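Clearing the Decks
By Felicja Piątek
June 22, 2024

I have moved house four times and offices twice, and I still believe you learn more about yourself from one desk drawer than from a whole van full of furniture. Mine, when I finally tipped it out this May, held over 100 paper clips, a dried-up glue stick and the guarantee for a kettle I gave away years ago.

The Wullari studio, where I rent a corner and drink far too much tea, was in the middle of its own great sorting-out at the time, and I found the whole business catching (my poor family will tell you I came home and started on the larder). The rule was a simple one, and I pass it on gladly. Take everything out of the drawer, every last drawing pin, and leave it open and bare for a good while before you let anything back in. It feels silly, I know! But a drawer that has had a little air is much harder to fill with rubbish.

Then there is the top of the desk, where I am weakest. I would keep a plant, always, and something with flowers if you can manage it, in a plain white pot that doesn't argue with the rest. Picture frames I lay flat until the very end, having lost the glass from two of them to a careless elbow.

As for boxes, do look twice at what is printed on them before you stack anything on top. A carton marked 易碎品 is asking to be treated as fragile, whatever you may have put in it since, and it deserves a spot on its own where it won't be used as a step. 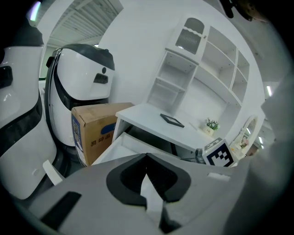

Remedios Rivera thinks I am too soft on drawers altogether, and would sooner have a desk without one, as anything she shuts away she ends up buying again.

Contact us | © Sukska Magazine | Back to top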